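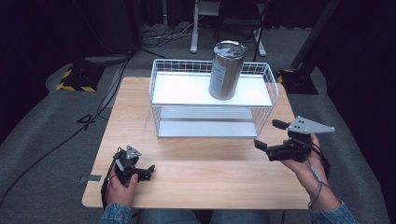

Tülin Yüksel
April 15, 2022

A thread about how I taught two robot arms to strangle a tumbler. Long, a bit sorry for itself, contains one emergency stop.

2/ Background for the people who follow me for the sourdough. At Stanavton we show robots how to do dull household things. You hold a gripper in each hand, do the dull thing yourself, and the grippers record where they went and how wide their fingers were open. Then you do it again.

3/ The job this time was picking up a tumbler with a lid, passing it from one hand to the other, and putting it down somewhere else. I did it 700 times. My mother believes I have a career.

4/ All 700 went into Drerero, our training software, which thinks for a couple of nights and hands you back a brain. You put the brain on the real arms. Ours are a pair of Pundons, second-hand, perfectly good, with the bedside manner of a car park barrier.

5/ First try: right arm reaches out, picks up the tumbler, brings it to the middle. Lovely. Cengiz said "oh, that's nice", and from Cengiz Kılıçarslan that's a standing ovation.

6/ Then the left arm came in to take it, and closed. And kept closing. It got hold of the tumbler and went on squeezing as if it had been told there was another tumbler inside.

7/ Noise like someone standing on a biscuit tin. Right arm still holding on, because as far as it knew the handover was going well. Both arms now pulling on one piece of drinkware like siblings.

8/ I hit the stop. I'd like to say calmly. I hit it with the hand that had my tea in it.

9/ Damage: one dented tumbler, one cracked fingertip on the left Pundon, a bent bracket behind it, tea. No people. We were both outside the tape, where you're supposed to be, and I have never been so fond of a piece of tape.

10/ Obvious suspect was the arm. We spent the whole afternoon on it. New fingertip, new bracket, ran it open and shut by itself with nothing in the way. Faultless. It looked rather hurt that we'd asked.

11/ Second suspect was Drerero, because it's always pleasant to blame software written in another building. Cengiz fed it an older set of recordings and put that brain on the same arms. Took the cup like a vicar.

12/ Which left the recordings. Which left me.

13/ So I sat down and plotted finger width for the left gripper, all 700 goes, one line each. For the first 500 the lines sit on top of each other, as they should. You close on the same tumbler, you get the same width.

14/ After that there's a step. The left gripper reckons the tumbler has become 16 millimetres thinner. The right gripper says it's the same tumbler. They carry on disagreeing all the way to the end and I carry on cheerfully recording it.

15/ We took the Kozan apart (that's the hand-held gripper, the left one). There's a small wheel inside that turns as the fingers move, with a sensor reading it. The wheel is held to its shaft by one tiny screw. The screw had given up.

16/ So the wheel slipped on the shaft, once, and stayed put in its new place. That's the annoying bit. If it had kept slipping, the numbers would have been rubbish and I'd have seen it. One clean slip gives you very tidy, very believable, wrong numbers.

17/ What made it slip? Can't prove it. My money is on the cable. It comes out of the base of the gripper and runs down past your wrist, and if you reach a bit too far it gives you a tug, like a toddler who's seen an ice cream van. I remember a few good tugs. I remember saying a word.

18/ And why did nothing complain? There is a check. You close the fingers completely at the start of a session and the software confirms that closed means zero. I did the check in the morning. I passed! Then I worked until it was dark and never did it again.

19/ The arms, meanwhile, did exactly what they were shown. Most of the examples said "tumbler is this wide", the rest said "much thinner, keep going", and the brain settled on something nasty in between. The left arm had been taught to be polite most of the time.

20/ The part I don't find funny: the arm should have stopped itself. There's a force limit on the fingers for this sort of day. Ours had been turned up in January for a job with stiff clips and never turned back down. Cengiz did it. He'd like it known that I signed the sheet. He's right, I did.

21/ A squashed tumbler is a good story. The same grip with the same limit and somebody reaching in to straighten a cup is a different sort of story, and I thought about it a fair bit on the bus.

22/ Changes, as of this week. Closed-finger check every time you pick the grippers up, including after lunch, including after the loo. Takes seconds. I resent all of them.

23/ Force limit goes back to the low setting at the end of every job, and if you want it higher you type it in yourself and your name goes next to it on the screen.

24/ Drerero now compares left and right when both hands are on the same object. If they can't agree how wide a cup is, recording stops and it beeps. The beep is horrible. I asked for something gentler and was told no.

25/ The screw has thread lock on it. The cable gets a loop of slack strapped to your forearm, over the sleeve, so the strap takes the tug and the gripper doesn't. Looks daft. Works so far.

26/ As for the recordings, the good ones stay. The ones after the step could perhaps be corrected by adding the difference back on, and Cengiz has a script that does it. We looked at the results, looked at each other, and binned them.

27/ So I'm back at the table with a gripper in each hand, passing a tumbler to myself. New tumbler, same kind. The dented one is on Cengiz's desk with pens in it.

28/ Someone has asked in the replies whether the tumbler still holds liquid. It does. It no longer accepts the lid.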